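Seasonal Decor & Storage | Filed under: Faux Fruit, Bowls, Trays

6 min read

Decorative Fruit: Frequently Asked Questions

Updated 26th February by Rawiri Treloar

I have been answering questions about fake fruit since a small article of mine on centerpieces got passed around further than it deserved. The same ones keep coming back, so I'm putting the answers in one place. If yours is missing, try the comments, where people with stronger opinions than mine will be glad to help.

Is it okay to mix pumpkins with grapes and apples?

Yes. There is no season police. A pumpkin next to a bunch of grapes looks like harvest, and harvest can be made to cover most of the fall. By May it looks like you stopped paying attention, but that's between you and your sideboard.

Should I buy it loose or in a bag?

A bag is usually cheaper per piece, and you get a color you would never have chosen, which in my experience is the one people compliment. Loose fruit lets you check each stem. My first bag came from Celow, a discount shop near me, and held 11 pieces, 3 of which were the same pear. I still have all the pears. They face different directions in the bowl and so far only my sister has noticed.

Look through the plastic before you pay. You want a mix of sizes and at least one thing with some texture to it. 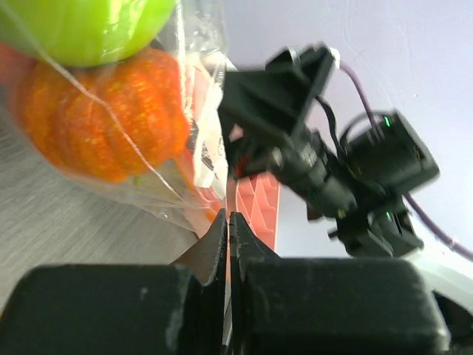
Glitter is a separate question and I get it a lot. A little of it on one piece will catch the lamp in the evening and look quite festive. A whole bowl of it will look like a craft table, and you'll be finding flecks in the butter dish until spring. One glittery piece per bowl is my rule. I have broken it twice and regretted it once.

Do I keep the bag?

If it opened without a fight, yes. A clear bag is the best storage there is for this stuff, because you can see what you own before you buy more of it. Leave the tag on if it has one. I used to decant everything into opaque tubs with neat lids, and the result was that I owned four bunches of grapes and believed I owned one.

Tray or bowl?

A bowl hides the bottom layer, so you need more fruit or a wad of tissue paper underneath. A tray hides nothing and needs much less. For most tables I'd go with a tray, in a plain strong color, with five or six pieces on it and some gaps left between them. People fear the gaps. Leave them alone.

Start with the grapes, which sprawl and won't take direction, and then fit the rounder things in where there's room. Two kinds of grapes look better than one. Keep the apples apart unless they are different colors.
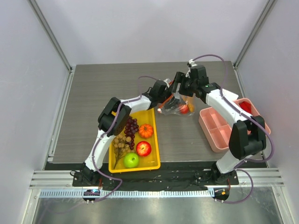 Two sorts of grapes, two apples and a small pumpkin on the yellow tray, with a bag of produce beside it.

What are the pink divided containers good for?

The small things. Anything with compartments is wasted on apples, which take up a whole section each and look like they're in detention. Use it for berries, leaves, loose stems and the little picks that come free with everything. Four compartments is plenty. I bought a Pluvitz organizer with far more than that and now it mostly sorts air.

How do I clean it?

Depends what it's made of. Hard plastic can have a quick wash in lukewarm water with a drop of dish soap, then dry on a towel overnight. Foam should stay out of the sink. Wipe it with a barely damp cloth and don't rub, or the paint will come with you. Grapes collect dust in the middle of the bunch where no cloth goes - a soft makeup brush is the thing. Glitter gets a gentle shake over the trash can and nothing else.

The stems keep falling off. Can they be fixed?

A dot of craft glue, and hold it for 60 seconds. Count properly. Everyone stops at twenty and then writes to me.

My guests keep trying to eat it. What do I do?

Take it as a compliment and move the tray farther from the snacks. The trouble nearly always starts when real fruit and pretend fruit share a dish. Keep them apart, especially around small children, who will not be put off by a first bite, and around dogs, who won't be put off by anything. Small parts such as single grapes belong up high.

How much is too much?

A reader from Gimo Lane wrote to say her late aunt left her 2000 pieces, boxed by color. That is too much. For the rest of us, one tray out and one bag put away is a healthy amount, and if you can't close the cupboard you have your answer.

Does it fade?

Yes, and red goes first. Turn the pieces every few weeks if the table gets direct sun. I had a Qiu apple on a south windowsill that went a handsome dusty pink on one side, and I now display it from that side on purpose.

Share this | 14 comments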